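Chapter 7
Marble and the veined stones

What you need before you start: Chapter 6 (limestones), the hardness scale, a rough idea of what heat and pressure do to rock. If you skipped Chapter 6 go back, at least the part on calcite.

In this chapter
How limestone becomes marble
Where veins come from
Reading a slab
Cutting, matching and finishing
Why acids are a problem

7.1 A word used too loosely

Ask in a stone yard for marble and you may be shown four different rocks. To a geologist marble is limestone (or dolomite) that has been heated and squeezed until its grains grew again and locked together. To the trade it is more or less any stone soft enough to cut with ordinary tools and tight enough to take a polish. Both uses are old. The Parner quarry price list of 1855 has limestone, serpentine and true marble all in one column, all called marble, and priced by colour.

We use the geologist's sense unless we say so. Where the trade name matters it goes in quotes.

7.2 From limestone to marble

Start with lime mud and shell on a sea floor. Bury it. Water is squeezed out, the grains cement, you have limestone. Bury it deeper, or push hot molten rock up next to it, and the calcite begins to recrystallise. Shells blur, then go. Bedding may go too. Very pure limestone gives white marble. Clay, iron, and carbon from old plant and animal matter give the rest — greys, browns, greens, near blacks.

Colour is mostly impurity, then. A little goes a long way. At Villa, dark and pale beds lie side by side and you can put one hand on each.

7.3 Veins

Rock cracks. Under load, or when the load comes off, or when the ground shifts. Water carrying dissolved calcite moves through the cracks and leaves crystals on the walls untill the gap is filled. A white vein in dark stone is usually a healed crack of this kind.

Cracks come in generations. One set opens and heals, a later set cuts across it, sometimes pushing the older veins sideways. So veins can be put in order, the same way you put beds in order: the one that cuts is younger than the one that is cut. Exercise 2 uses this.
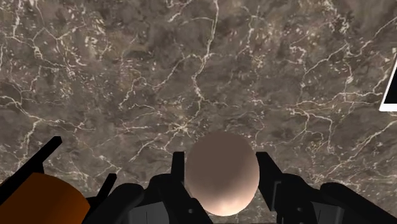 Fig. 7.1 Thin white veins branching across dark brown-grey marble (computer rendering).

Vein patterns get loose names. Net veining: lines meet and close off rough polygons. Ribbon veining: long lines running much the same way. Cloud: no clear lines, only patches. Most slabs show more than one, and the names are a help in talking to a supplier, no more than that. Do not write them in a lab report without a sketch.

7.4 Are veins weak?

Sometimes. A fully healed vein can be as sound as the stone round it. A part healed one is a break waiting for a saw. Tap test first, then a wet test: wet the face, let it dry, and watch for lines that stay dark longer. Those are open. The Plurby yard marks them in wax crayon before cutting and turns away any block with an open line longer then its shortest side.

Resin is used to fill open lines in thin slabs. Fine indoors. Outdoors it may yellow — see the Welletti steps in 7.9.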